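Last updated: February 17, 2018

By Imke Wiegand, press office, Zular

ZULAR PITS ROBOT HANDS AGAINST THE CONTENTS OF A DESK DRAWER

Zular has begun side-by-side trials of two robot hands, the Cekent and the Skadumari, and has chosen to do so with the sort of objects most of us own and few of us admit to.

Hand makers tend to show off their work on neat wooden blocks. Blocks are polite. They don't slide, squash or roll under a cupboard, and after 800 grasps of them in October the Zular team had learnt a great deal about blocks.

The new set includes a smartphone and its stand, a globe, a crisp can, a test tube rack and a rubber chicken. Each hand gets 90 tries per object, with 10 seconds allowed for each try. Dropping the object counts as a miss. So does throwing it, a rule added on day two.

"The chicken was my idea and I stand by it," said Felista Mussa, who leads the trials. "It's soft, it's shiny and there is no sensible place to hold it. The phone is the one that keeps me awake, mind you. It's thin, it's flat and I'm the one who signs for replacements."

Both hands run on the same Khaemba controller, so that neither supplier can blame the wiring. Bakari Temba, who looks after the software, expects them to try anyway.

Scores for finger placement, grip force and time to a steady hold will be published once both hands have been through the full set. Zular will not be naming a favourite before then, though staff are understood to have placed small bets, payable in biscuits.

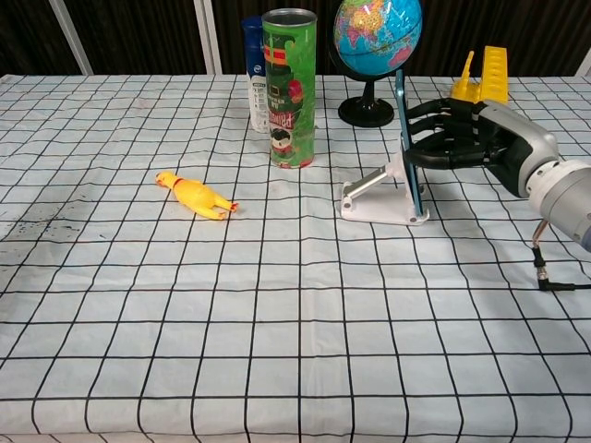
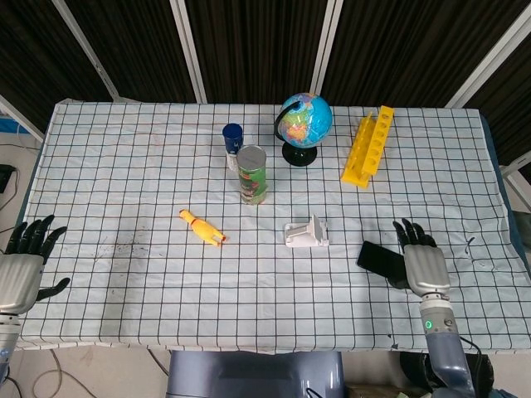

Both pictures: grasping trials at Zular, with globe, can and rubber chicken on the gridded cloth.

Press contact: Imke Wiegand, Zular. © 2018 Zular. Back to top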